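Accueil > Forums > Bibliothèques et lecture publique > Politique documentaire > Désherbage et rayon jeunesse

Critères de désherbage pour les romans jeunesse : taux de rotation ou âge du fonds ?

clothilde_b
Bonjour. Je reprends le secteur jeunesse d'une médiathèque de taille moyenne. Le rayon romans 9-12 ans compte 800 exemplaires, dont 313 sans aucun prêt depuis trois ans. La procédure héritée de ma prédécesseure retire tout titre non emprunté sur cette durée, sans autre examen. Appliquée telle quelle, elle vide des séries par le milieu et supprime plusieurs titres présents dans la bibliographie des collèges. Quels seuils utilisez-vous ?

magasin_sud
Trois ans sans prêt, retrait. Un exemplaire immobile occupe un linéaire qui a un coût. Si le titre est demandé ensuite, le prêt entre réseaux le fournit. Je ne vois pas l'intérêt d'affiner.

Perceforet
Pas d'accord. Le critère brut mesure autant l'emplacement que l'intérêt du livre. Chez nous, les tablettes du bas ont un taux de rotation deux fois inférieur à celui des tablettes médianes, à contenu comparable. Avant tout retrait, nous déplaçons les titres immobiles en présentation de face pendant un semestre. Au dernier passage, 117 titres candidats au pilon ont été exposés ainsi et une bonne partie est ressortie.

magasin_sud
Un titre qui ne sort que de face n'est pas un titre demandé. C'est de la promotion, à compter séparément. 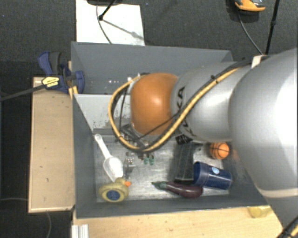
Bras KUKA au-dessus d'un bac gris.

Perceforet
La promotion fait partie du service. Un enfant de dix ans n'interroge pas le catalogue, il prend ce qu'il voit. Par ailleurs, le prêt ne mesure pas la consultation sur place. Avez-vous un relevé des ouvrages laissés sur les tables ?

clothilde_b
Non. Les livres sont rangés à la fermeture sans enregistrement. Je peux mettre en place un passage à la douchette à partir d'octobre, mais il faudra un code de transaction distinct pour ne pas gonfler les prêts.

i.morelli
Dans Bikov, le module statistique prévoit un type « consultation interne ». Il est désactivé par défaut : Paramètres, Circulation, Types de transaction. Attention, l'activation n'est pas rétroactive, et l'export ne distingue les deux types qu'à condition de cocher la colonne correspondante.
Italo Morelli, réseau Khondokar

clothilde_b
Merci, je l'ai trouvé. La colonne est en fin de liste.

vieux_catalogueur
Pour les séries, règle simple : la série se traite en bloc. On garde tout ou on retire tout. Un tome 4 absent condamne les tomes 5 à 12 plus sûrement que l'état des reliures. La collection Grinell est le cas typique, avec un tome central toujours perdu et jamais racheté.

magasin_sud
Sur les séries, d'accord. J'ajoute l'état matériel : un exemplaire jauni ou recollé part, même emprunté, et se rachète si l'édition existe encore.

vieux_catalogueur
Elle n'existe plus, pour Grinell. D'où la prudence.

Perceforet
Reste la question des titres retirés pour leur contenu sous couvert de rotation. J'ai vu le cas avec Clurnamgate : deux réclamations de parents, puis un déclassement motivé par « faible usage », alors que le titre avait été rangé en magasin entre-temps. Il faut que le motif saisi dans la notice soit le motif réel et que les réclamations aient leur propre circuit écrit.

magasin_sud
Le cas est marginal. On ne construit pas une procédure dessus.

Perceforet
Une colonne « motif » et une date de mise en magasin, la procédure n'en est pas alourdie.

clothilde_b
Je retiens : séries en bloc, semestre de présentation, consultation interne comptée à part, motif obligatoire. Je rédige la grille et je la dépose ici lundi.

Commentaires

Lectrice42 : La grille est-elle en ligne ? Je ne trouve pas le fichier.

bib_rurale : Dans un fonds de petite taille, le semestre de présentation est impraticable, nous n'avons que deux présentoirs. Nous faisons six semaines.

J.-P. : Même remarque que magasin_sud pour les exemplaires recollés. La colle ancienne attaque aussi les voisins de tablette.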